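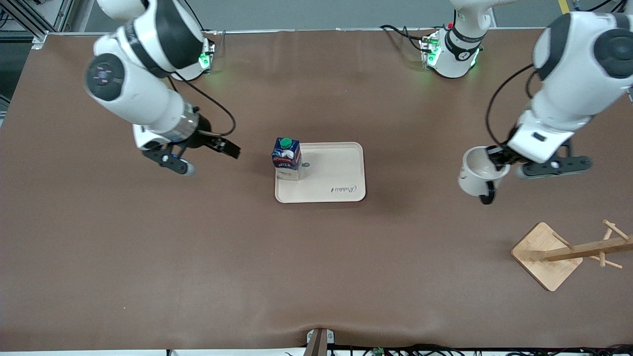
The two-arm cell with the mug job. Left gripper has the mug by the rim, right one is open over by the milk.

Everybody wants to talk about the software. I want to talk about finger pads, and cables.

Look at how the cables run on a setup like this. Big loose loops from upper arm to gripper, both sides. Fine on day one. But a loop is a thing that catches, and it catches on whatever is tallest on the table. Usually a carton. Or a peg. So you shorten it, and now the wrist can't turn all the way without tugging the connector. We went through 11 connectors at Tralley before Fengying Lei wrote the slack length on the arm in paint marker. Best repair anyone did all year. Cost nothing.

Pads next. Pads are a wear part, treat them like one. Ours get swapped at 4,000 grips. Last set went at 2,391 becuase ceramic rims chew up one side and leave the other looking new. Log said the pads were fine. Log only counts grips. Put your thumb on it.

And please, re-zero after every crash. Every one, even the soft ones. Higinio Ocampo disagrees with me here, says it eats the shift. It takes nearly 2 minutes. I have seen a whole afternoon of mugs missing thier pegs over a bump nobody logged.

My argument, such as it is: give one person the cell. By name, hours on the schedule, a drawer with spare pads in it. Shops will pay for a third arm before they pay for that. Kinsella did. Third arm is still in the crate, last I heard, and they're out of pads.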